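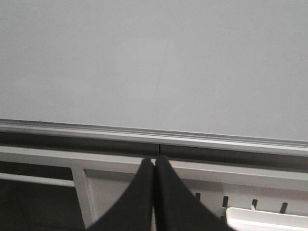

Why do so many small towns still hold a community sing when there's a world of recorded music in everybody's pocket? Because singing in a room with your neighbors feels different from listening to anything, and the people who go will tell you they sleep better that night.

I had my doubts about the sleeping part when I drove over to Cluremham in November to sit in on the Open Song, as they call it there. I'm a person who mouths the words at birthday parties. My third-grade music teacher asked me, very kindly, to be in charge of turning pages, and I turned pages with great dedication right through the eighth grade. So I picked a chair near the door, put my coat on the chair beside it, and planned to take notes.

That lasted until the second verse of "Shenandoah."

Cluremham has 4000 people, two gas stations and a grange hall with a furnace that makes its own contribution to the low notes. The Open Song meets there twice a month through the cold part of the year. There's no audition and no concert at the end. You come in, somebody hands you a songbook with a cracked green spine, and Wilma Ogilvie plays a chord on the upright piano and looks around over her glasses until people stop talking about the roads.

Wilma started the whole business after the school dropped its adult evening classes. She'd taken German in those classes, then bookkeeping, then German again, and what she missed was having somewhere to go after supper. "I didn't have a plan," she told me. "I had a piano key and a permission slip from the grange, and I figured I'd play hymns to myself if it came to that." Nine people came the first night. The night I was there the hall had 82 chairs set out, and a few of the younger men stood along the back wall, where I suspect they'd have stood anyway.

The songbook deserves a paragraph of its own. It has 154 songs in it, gathered over the years from anyone who cared to bring one, and typed up by Juniper Doucet, who has firm feelings about punctuation and prints the verses everyone else leaves out. There are cowboy songs and rounds, a good many hymns, some Gershwin, two jingles for a dairy that closed before I was born, and a lullaby in Polish that Arlo Wojcik's grandmother sang over the ironing. Arlo didn't know what half the words meant when he brought it in. He wrote them down by ear, and a cousin in Wodska straightened out the spelling by mail. It's number 61 in the old edition and number 73 in the new one, and if you call out the wrong number you'll get "Clementine," which has happened often enough that people now sing "Clementine" all the way through before going back.

I asked Arlo whether it bothered him to hear his grandmother's song sung by a roomful of people who'd never met her. He thought about it for a good long while. He said it had bothered him the first time, and that he'd gone out to his truck for a few minutes. Then he said he'd noticed that the Hendry girls were singing it in the grocery store, by the oranges, and after that he didn't mind at all.

Gus Mahmoud drives in from Gestholm, which is no small thing in winter with the pass the way it is. He's a bass, and he knows it, and he has been courted by two church choirs and a barbershop quartet. He's turned them all down. Choirs have rehearsals, he explained, and rehearsals have somebody telling you about your vowels. He spends all day at the tire shop being told things. On song nights he wants to sit beside his wife, share a book and come in wherever he likes.

There is a break at the halfway mark, and I'd be leaving out something important if I didn't mention the pie. Gwendolyn Greenberg made three kinds the night I visited, and I had two of them (the sour cherry, then the buttermilk, and I have thought about the buttermilk since). Gwendolyn doesn't carry a tune any better than I do, and she told me so while cutting me a second slice. She sings loudest on the choruses, having worked out that there's the most cover there. I took this as professional advice and used it for the rest of the evening.

People do ask what it costs to keep going. Heat is the big thing, along with having the piano tuned in the fall, and last year the coffee can by the door took in $940, enough for both with a little over for new pencils and more copies of the book.

They close with the same song every time, a goodnight round in three parts, and Wilma divides the room with one arm, as if she were parting a curtain. I was in the third part. We came in late and we stayed late, still going after the other two had finished, and Wilma let us run around it one more time before she shut the lid of the piano.

I slept until nearly eight the next morning.

Contact the editors | Copyright 2026. All rights reserved. | Back to top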